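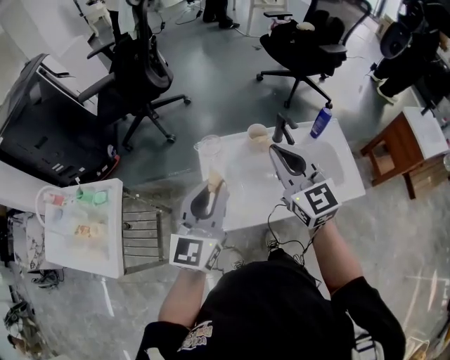
A white table with cups and a blue bottle.

I have kept a paper household ledger for six years, and in June I finally changed how I do it. A couple of people asked what I use now, so I'm writing it down.

The old way was one long list per month. Every purchase went on its own line with the store and the amount, and on the last evening of the month I added it all up. It worked when I lived alone and bought maybe a dozen things a week. Once there were two of us, the list got long enough that I stopped wanting to add it up. By spring I had three months of lines and no totals.

The new ledger is a Lundier notebook with squared paper. I bought two, one for this year and one for next. Each month gets a left page and a right page. The left page is for bills that come whether we do anything or not: rent, power, water, phone, the car insurance. I fill those in on the first of the month in pencil and go over them in pen when they clear. The right page is for everything else, split into four columns. Ours are food, car, house and other. I tried seven columns at first and kept having to decide whether dish soap was food or house, so now soap is house and I don't think about it.

Receipts go in my coat pocket and then in the kitchen drawer. I write them up after dinner if there are any. It takes a few minutes. The ones from the Echeverri market fade fast, so those get done first. If a receipt has both food and house on it I split it only when the house part is more than a few dollars.
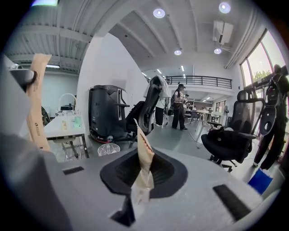 Anything over 26 dollars gets a short note next to it. I picked that number because it was the price of the last thing I bought and couldn't remember buying. The notes are plain, "tires, front" or "birthday, Mom," and they have already been useful. In July we thought the car was costing us too much, and going back through the notes showed that most of it was one repair.

We set 900 a month for the right page. We went over the first month and came in under it the second. I don't move the number when we miss it. I write the difference at the bottom of the page and start the next one.

I did try an app before this. Renji Sakamoto at work uses Landora and likes it, and he let me look at his. It sorts everything by itself and draws charts. I used it for most of a month and never opened it unless it sent me a reminder. The notebook sits on the counter, so I see it when I make coffee.

One thing I haven't solved is cash. I take out forty dollars and it goes on the page as cash, and after that I lose track of it. Most of it is probably parking and lunch. For now it goes under other.

Next I want to add a page at the back for things that come once a year, like the car registration and the dentist. I have the page ruled but nothing on it yet.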